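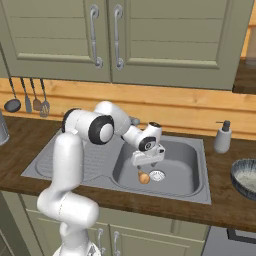
Tips for Demonstrating Sink Tasks to a Kitchen Arm

Last updated: December

These notes cover teaching a counter-mounted arm to pick things out of a sink, either by guiding it with your hands or by driving it from a controller. They apply to a real kitchen and to a simulated one, except where a tip says otherwise. The menu names are from the Flultus recorder. Delline has the same functions under other names.

Choosing a method

Hand guiding means putting the arm in free-drive and moving it through the task yourself. It suits short reaches with plenty of room for your own hands. A deep basin leaves little of that room, and your forearm tends to push the elbow of the arm toward the faucet.

Remote control is slower to learn and better in tight spaces. Use a six-axis controller if you have one. A game pad works, but you have to switch between moving and turning the wrist, and every switch shows up in the recording as a pause. In a simulated kitchen, remote control is the normal choice. Keep to one method within a set. Hand-guided and remote recordings of the same task have different speeds and different pauses, and a set that mixes them is hard to clean up later.

Before the first recording

Start with one object and one basin. A potato is a good first object: it has no handle, it tolerates a poor grip, and it can be picked up from most directions. Leave spoons and thin lids for later.

Put the object where the open gripper can come straight down on it with clearance on both sides. Objects against a sloping wall need a tilted wrist, so save those for a second set. Keep the first few positions off the drain cover as well. A small object sitting on the rim of the cover can rock when a finger touches it.

Clear anything from the back edge of the sink that the elbow might reach. Watching the gripper takes most of your attention, and the elbow is what hits the soap dispenser. Run the whole path once with recording off and look only at the elbow.

Choose a home position and save it. Every demonstration should start there and end there.

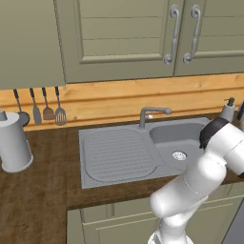 A good home position keeps the gripper out of the way of the camera you are recording from. Check it in the recorder preview, with the basin floor in view, before you save. If the forearm covers the drain from one camera, either move home farther to the side or add a second camera on the opposite side of the sink. Moving the camera halfway through a set means starting the set over.

Driving the arm

1. Move sideways first, then down. Diagonal approaches look efficient but bring the fingers close to the front lip of the sink.

2. Open the gripper before it passes the rim. Opening it at the bottom of the basin can push the object away.

3. Slow down for the last 3 inches. Set the controller scale to 25 percent and leave it there until the object is clear of the basin.

4. Stop above the basin floor. On a real sink, pressing the fingertips into steel will trip the force limit. In simulation, contact with the floor may show up as jitter, and the recording should be thrown out.

5. Close, wait a moment, then lift straight up. The short wait gives you a clean point to cut at if you split the task into stages.

6. Do not correct a bad grip in the air. Set the object down, open, and discard the take.

Recoveries are worth recording, but in a set of their own. If a missed grasp ends up in the main set, the arm may learn the miss along with the fix.

How many to record

Record 25 good demonstrations before you train anything. Shift the object between takes and turn it as well; a lumpy vegetable offers the fingers a different width from each side. Work outward from the middle of the basin and leave the corners for the end. After the first training run, test at positions you did not use, write down which ones fail, and record more there.

Take a break every 2 sets. Tired operators cut corners on the lift, and the drift is easy to miss while you are driving. It shows plainly when the first and last takes are played side by side.

Naming and storage

Name each take with the task, the object, and the result: sink_pick_potato_ok, sink_pick_potato_slip. Tuhiwai's exporter drops anything after a space, so use underscores. Ivau reads the same files but expects the gripper value to run from closed to open; flip that channel on import if the fingers play back in reverse.

Store the scene settings or the counter layout next to the takes. For a real kitchen, a strip of masking tape under the dish soap is enough to get it back to the same spot.

Common faults

Gripper stops short of the object on playback: the home position was changed after recording. Reload the saved one.

Wrist spins the long way around: two takes passed the joint limit from opposite sides. Find them by plotting the last joint, and drop the odd one.

Arm hesitates over the basin: long pauses in the recordings. Trim them — but keep the wait after the grip closes.

Corrections to the controller settings go to Vidar Boström.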